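# 半透明のコップ

義母の家の台所を片づけることになったのは、十月の終わりだった。日本語で書くのは、私にとってまだ少しむずかしい。しかし、この台所で起きたことは、日本語で覚えているので、日本語で書く。

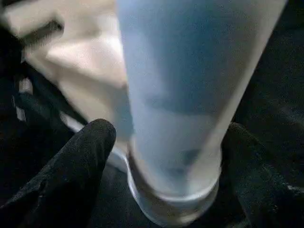

最初の日、私は流しの下の戸を開けて、しばらくしゃがんでいた。鍋のふたが重なり、その奥に、新聞紙で包まれた皿があった。夫のウェンデル・フィッツシモンズは居間で電話をしていた。彼の声は低く、ときどき「はい、わかります」とだけ聞こえた。不動産の会社、カーケックの人と話しているのだと、私はわかっていた。

「食器は全部箱に入れていいの」と私は聞いた。

「いいよ」と彼は受話器を手でおさえて言った。「プラスチックのものは捨てていい」

私は返事をしないで、棚の方を向いた。

義母は、お客さまには陶器の湯のみを出し、自分はいつもプラスチックのコップで水を飲んだ。くもったような半透明の、少し青いコップである。上の方がすこし広くなっていて、底には輪のようなふちがある。指でふちをさわりながら話すのが、義母のくせだった。私が初めてこの家に来た日も、そうしていた。私の日本語が止まると、義母の指も止まった。私がことばを見つけると、指はまた動いた。

そのころの私は、「片づける」と「片づく」の違いがよくわからなかった。「台所が片づけました」と言って、義母を笑わせた。義母は直さなかった。次の日に自分で「台所が片づきました」と、私に聞こえるようにゆっくり言った。私はそれを聞いて、ああ、と思った。

午後、ガス・エスコベドが手伝いに来た。ウェンデルの古い友人で、体が大きく、台所に立つと冷蔵庫の前が暗くなった。彼は箱を組み立てるのがとても早かった。

「ガムテープはどこですか」

「電話の横の引き出しです」

「ありませんよ。はさみと、輪ゴムと、レシートだけだ」

私も見に行った。レシートは束になって、クリップでとめてあった。いちばん上は町の店、プラムソープのもので、品名のところに「コップ 2」とあり、金額は899円だった。日付のところは、色がうすくなって読めなかった。

私はその紙を長いあいだ持っていた。同じコップが二つあったことを、私は知らなかった。台所にあるのは、いつも一つだけだったからだ。

「捨てますか」とガスが聞いた。

「いいえ、少し待ってください」

私は棚を上から順番に調べはじめた。いちばん上には、グリヴィエの缶があった。昔のビスケットの缶で、中にはボタンが入っていた。次の段には茶色い大きな鉢と、使わなかったらしい来客用の箸。その下には、チオバヌという名前の入った、重い肉ひき機があった。義母がそれを使うのを、私は一度も見たことがない。ガスはそれを両手で持ち上げて、「これは立派だ」と何度も言ったので、彼にあげることにした。

もう一つのコップはなかった。

夕方になり、ウェンデルが電話を終えて台所に入ってきた。私はレシートを見せた。彼は眼鏡をはずして、紙を目に近づけた。

「二つ買ったのか」

「もう一つはどこにあると思う」

「割れたんじゃないか」

「プラスチックだから、なかなか割れないでしょう」

彼は少し考えてから、だまって廊下に出た。洗面所の明かりがつく音がした。それから、寝室のふすまを開ける音がした。もどってきたとき、彼は何も持っていなかった。

「405号室かもしれない」と彼は言った。

それは、義父が最後の冬をすごした病室の番号だった。義母は毎日バスに乗って、12番の停留所で降り、坂をのぼって通った。私は日本に来る前だったので、その部屋を見たことがない。ウェンデルの話では、窓から駐車場だけが見えたそうだ。

「父さんは、病院のコップをいやがったんだ。においがすると言って。それで母さんが家から持っていった。青かったと思う。いや、白かったかな」

「帰るときに、持って帰らなかったの」

「わからない。荷物をまとめたのは母さんだから」

ガスが、箱のふたを閉める手を止めていた。だれも続きを言わなかった。外で子どもが自転車のベルを鳴らして、家の前を通っていった。

その夜、ガスが帰ってから、私は流しの横にあったコップを洗った。汚れていたわけではない。スポンジに洗剤を少しだけつけて、外側を洗い、内側を洗い、底のふちのところを指でこすった。義母の指がいつもさわっていた場所である。長く使われたものは、すべりがよくなるのか、それとも反対なのか、私にはわからなかった。

ウェンデルが後ろに立って、ふきんを持っていた。

「それ、箱に入れるの」

「入れない」

「じゃあ、どうするの」

私は水を入れて、彼に渡した。彼は立ったまま半分飲んで、残りを私に返した。

次の日は食器棚の裏のほこりと、ふすまの穴と、押し入れの布団のことで一日が終わった。カーケックの人が見に来て、きれいに片づきましたね、と言った。私は、はい、片づきました、と答えた。

コップは私のかばんの中で、タオルに包まれていた。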